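A thread for anyone moving from a proper kitchen into a very small one, as I did in March. I've had so many kind questions that I thought I'd put it all in one place with a cup of tea next to me, so do bear with me, I do go on.

The old house had a pantry. A real one, with a cold shelf and a door that never quite shut, and over the years I filled it with everything you can imagine. Jam pans, cake tins in the shape of every animal going, a fish kettle I used once for a salmon and then kept for potatoes. I loved it and I still think about it!

The flat in Wurik has one run of cupboards, two drawers and a window. It's a lovely window — you can see the river if you lean — but you can't keep a fish kettle in it.

First thing I'd say is don't sort the kitchen in the last week. I left it till the end, when I was tired and sentimental, and I packed a bread bin full of other people's lids. Start with the cupboard you open least and do one shelf an evening with the radio on.

I made myself cook only from one box for a fortnight before the move. Whatever I had to go and fetch from another cupboard got written on the back of an envelope, and the envelope came with me. The colander was on it four times. The garlic press never made it on at all, and I'd have sworn I used that every day.

Selling things was harder work than I expected. I took the big mixer to Matoušek, the second-hand place behind the station, and they gave me 800 crowns for it. I had hoped for 2000, having grown rather fond of it, but they were very nice and carried it in from the car for me.

The 800 went straight on a shelf, so you could say I swapped a mixer for a plank of wood. It's a very good plank though. It goes above the cooker and holds all the jars, and I can reach every one of them without the stool.

24 replies · 200 likes

Carrying on after lunch! Open storage is what saved me. In a deep cupboard I lose things at the back for years, whereas anything in wire I can see into from above, blades and all, and I know straight away where it is and which way up.
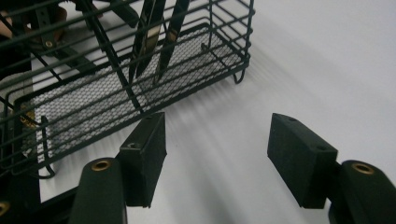 A reply has just come in asking whether I regret giving up the big oven, and whether anyone can really do a Sunday roast for a family in a little one. Hers is going the same way next month and she's dreading Christmas.

Oh, I do understand the dread. I had it too! The oven is a Nultier, the narrow sort, and the first chicken I put in it touched the roof and smoked the whole landing out. Now I joint the bird first and roast the pieces flat in one tin, with the potatoes in after. It's quicker and the skin is better, and the family haven't complained, or not to me.

For a big crowd I borrow. My neighbour across the hall does her potatoes in her oven and we pass dishes over the landing in our slippers. I never did that in the old house because I never had to ask, and I think I've had more company this spring than in the whole of last year.

Shopping has changed as well. I used to buy flour by the sack. Now I walk down to the Avus market with one bag and buy what we'll eat until I next feel like a walk. I throw away far less. I do run out of onions, and I've decided I can live with that.

A few things I got wrong. I kept too many mugs. I gave away the good sieve and had to buy another. I put the bin where the cupboard door opens on to it, and I still haven't moved it, so every cup of tea begins with a small shove of the foot.

And I kept my mother's rolling pin, which is much too long for either drawer and lives on the windowsill behind the basil. I'm not sorry about that one. If something has to stick out a bit, let it be the thing you'd miss.

Do tell me what you kept and what you let go, I read all of them, usually far too late at night. Next time I'll try to do the linen cupboard — there isn't one, so it might be a short thread.

61 replies · 38 shares

More from this author
Growing basil on a north-facing sill
What I do with a single leftover leek
The Avus market, stall by stall
Packing glasses without newspaper
Soup for the week you move house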